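Ramasamy Room Reset: two-arm unit for guest bedrooms
Supplied and serviced by Miltberg

Home > Equipment > Housekeeping > Room Reset

The Room Reset is a two-arm machine for light tidying in furnished bedrooms. Its first supported chore is picking litter up off the floor and putting it in a bin. It works alongside housekeeping staff and does not replace a full room clean.

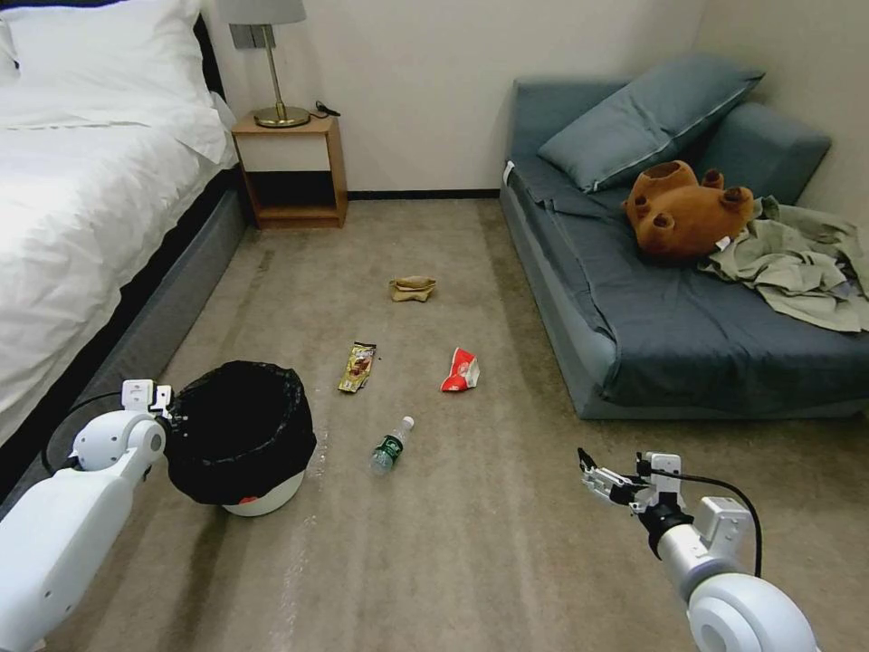
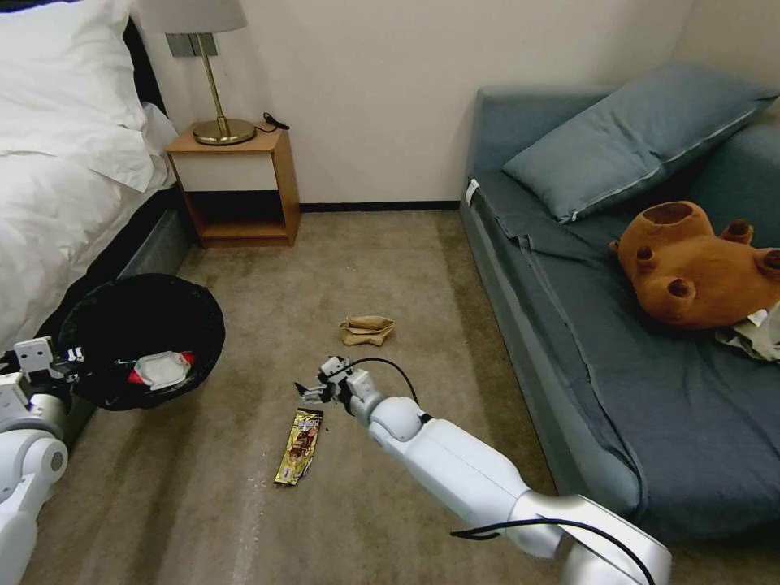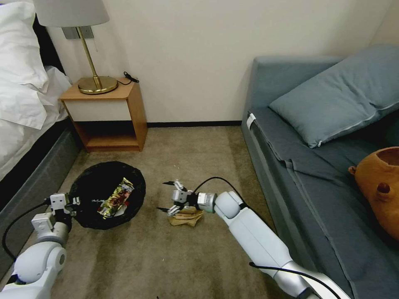
Bedroom floor, litter pick.

Reading time: 2 minutes

What it can do now

The unit picks up wrappers, crumpled paper and plastic bottles from short-pile carpet or hard floor. One arm looks after the bin while the other does the picking. Either arm can be set as the picking arm.

In our March trial at the Drukberg guest house it was given 320 items over the month and put 95 per cent of them in the bin without help. Most of the misses were flat wrappers, which give the fingers very little edge to take hold of. Crumpled paper was the easiest.

It is slow. Allow 15 minutes for a room with a few items on the floor. A person would do the same job in a fraction of that, so the unit makes sense where rooms stand empty between guests and nobody is waiting for them.

What it can't do yet

Crumbs and specks are left where they are, and the carpet will still need vacuuming. It does not make beds, fold clothes or straighten cushions. Anything on a bed, sofa or nightstand is treated as the guest's property and is not touched. Liquids are not supported, and bottles should be checked by staff before a run.

It will not tie or change a bin liner. A light bin with a loose liner can shift when the gripper is at the rim, so we suggest a weighted one. The Gremeck 5 litre bin fits the standard settings. Larger bins can be used after a short set-up.

In the box

Base unit with two arms
Two grippers, fitted
Spare finger pads (one set)
Charging lead
Printed guide

Before you order

The unit needs a clear path between the bed and any other furniture. Please send us a sketch of your usual room with measurements. Rooms with deep rugs or raised thresholds are not suitable at present.

Units are available to hire or buy. Hire includes a site visit, staff training and replacement finger pads. Bed making is being tested and has no release date.

For prices and hire terms, contact Mali James at the Miltberg equipment desk.

Page last updated 19/10/2022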